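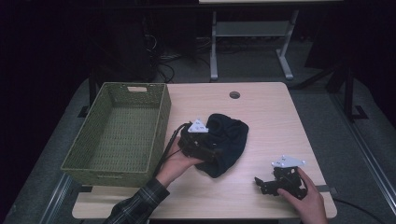
Basket week. I've been putting this off since the hooks by the back door gave up, and the soft stuff (hats, neck things, dust cloths, the one good polishing rag) has been living in a heap on whatever was closest. Usually the table. So the rule now is one basket, on the left, and everything soft and small goes in it before anybody sits down. The green one won. It's that olive woven kind with the slot in the short side for your fingers, and the dark thing bunched up next to it is exactly the sort of item I mean. Put down for a second, stays there a month.

Blog > Around the House > Tidying

Search this blog Go

3/2/19

Quick one today, got to be out the door by lunch. Lots of you asked about baskets after the sock drawer post and I said I'd write it up and then didn't.

So. What I tried first was the Lisetti boxes, the stiff ones with lids. Nice looking. Useless for this. A lid is one extra step and one extra step is all it takes in this house. The hats ended up on top of the lid, every day, for two weeks. Then a drawer, which worked for me and for no one else. Then a bag on a nail, which I don't want to talk about.

Open top basket is the answer, at least here. You can drop something in from standing. You can see what's in it. And a weave lets damp things breathe a bit, though really damp stuff should go over the radiator first and I will keep saying it until somebody listens.

Size matters more than I thought. Too deep and the bottom layer is lost till spring. I had an Ireo one from a yard sale that came up past my elbow and I pulled a glove out of it in September that I'd already replaced. Shallow, straight sides, flat bottom. That way it's full when it's full and you have to deal with it.

Cost me next to nothing by the way. I know there are 72 dollar ones out there. No.

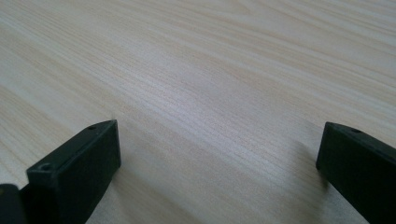 Then the table itself, which is the other half of this. I used to keep a runner on ours, then a mat, then a tray on the mat. All gone. What I've figured out is that a cloth on a table just says put your things here, and a bare one makes you feel a little guilty about it. Plus pale wood is pretty! All those fine slanting lines in the grain, and that stripe of shine across the middle when the light hits it. I'd forgoten how nice it is to look at. You also see every crumb, so there's that. A barely damp cloth, with the grain, then a dry one. I don't use spray on it anymore, it left a film and the film got sticky.

Folding or not folding. Big debate with Sumaiya Chowdhury, who folds everything, including dish rags, into thirds. She came over and refolded my whole basket while I was making tea. It looked lovely till about dinner. My feeling is that for small soft things you scoop and drop, and the fold is only for things where a crease shows. A lump is fine. It's in the basket. Done.
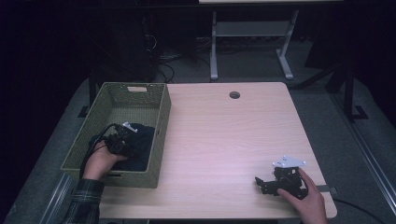
Khan Street Tidy Club — Saturday group

Put the club name up there as this is going in their roundup too, hi everyone. The challenge for this round was one surface and one container, and you have to be able to reset it in 2 minutes. I picked mine before Kenza Shehata had even finished reading out the rules. Basket stays left, cloth goes in the near end, stop fussing.

A few things that came up when we were comparing notes:

Check the handle slots. If there's a rough bit inside the cutout it will snag knits. Run a finger round it before you buy.

Don't let the basket hang over the front of the table. I do this all the time and then I catch it with my hip. Push it back.

Dark things disappear in a dark basket. Navy and black are the worst. If most of your stuff is dark get a lighter basket, or do what Kenza does and stick a bit of bright ribbon on anything you can't afford to lose. I haven't, I just rummage.

Once a week tip the whole lot out. Anything with no partner goes in the odd pile, anything that smells goes in the wash. Then back in.

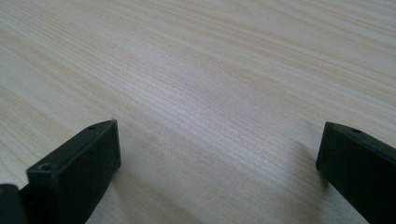 The tip-out is the part I skip and then regret. Last time I did it properly there were nearly 1000 tiny bits of fluff in the bottom (ok I'm guessing) and a library card. Take the basket outside and bang it on the step. If it's plastic weave you can rinse it, if it's real wicker I wouldn't, just a dry brush.

Anyway a few more things and then I really have to go. The Jisau hooks are going back to the store, screws were too short for our wall. I'm not trying another brand till the spring clean. And yes to whoever asked, same basket idea works for chargers and for dog stuff but not both toghether, the leads tangle with the leashes and you'll be there all evening.

Next time is the shelf over the washer. Send me your before pictures if you're brave, I'll post a couple with the club roundup.

Contact | Copyright 2019, all rights reserved | Back to top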